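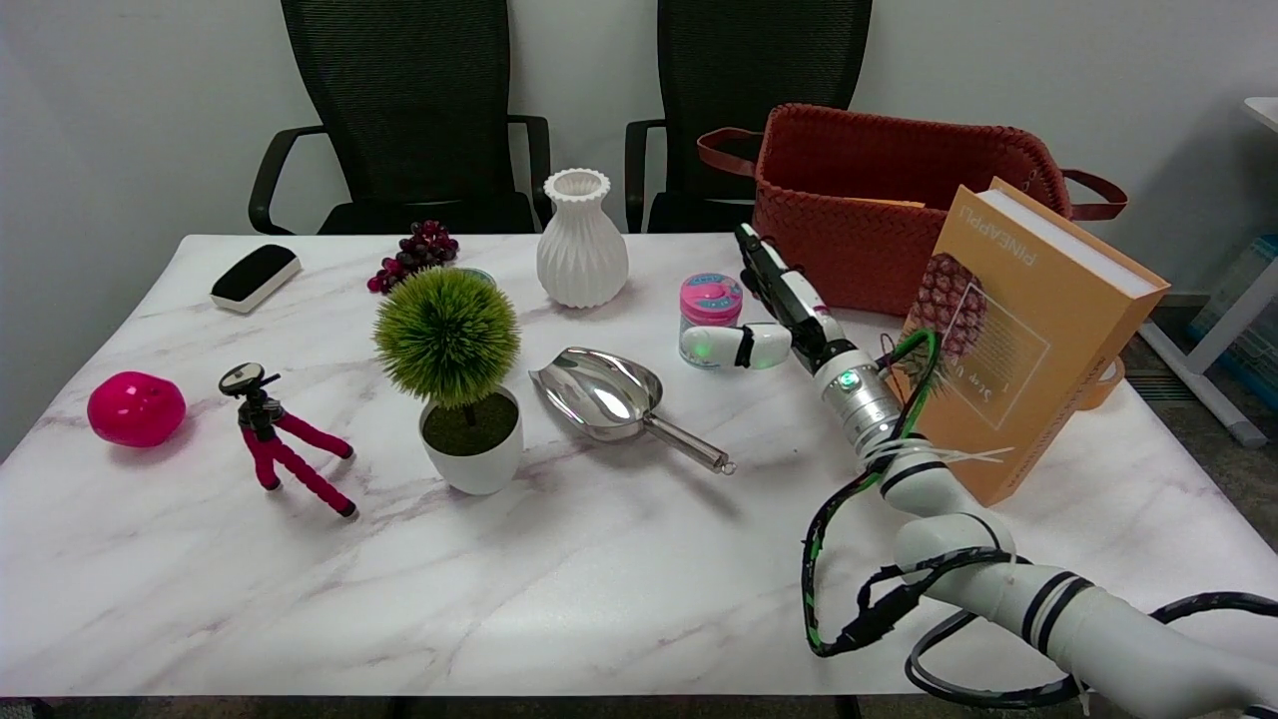 Open day at the Plevthorpe workshop, 22 August 2020

Thank you so much to everyone who came along, and to those of you who wrote afterwards asking where the photographs had got to. Sorry for the wait! Védís Bach and I have been meaning to put this page together ever since we got home, and then of course the garden needed doing and one thing led to another.

For anyone who missed it, Festar opened its doors for the afternoon and let us stand as close as we liked (well, nearly) while the arms were put to work on ordinary household bits and pieces. We had expected something more like a factory, all bolts and boxes, and I think most of us were rather charmed to find a marbled table laid out with grapes, a vase and a little round topiary in a pot. Entry was £3, tea included, and the shortbread came from the Kjærgaard bakery over the road.

The jar with the pink lid, held in the white gripper. I could have watched this part all day. Keep an eye out for the small green lights on the arm as well, which my grandson liked better than anything else.

Several of you asked about the orange book with the pineapple on the cover, propped up against the rust-red basket. I'm afraid I never did find out whether it is any good, but Védís has been looking for a copy. She was also very taken with the steel scoop.

The talk upstairs lasted 20 minutes and overran, as the best ones do, mostly thanks to a long and friendly argument about whether a soft grape is harder to pick up than a hard ball. Coltell lent us the chairs and the projector, and we are very grateful to them for both.

The raffle and the tea table together raised £712 for the village hall roof, a lovely sum for a single afternoon. If you took pictures of your own, do please send them in and I will add them to the page when I next have a quiet evening.

Sigrún Toft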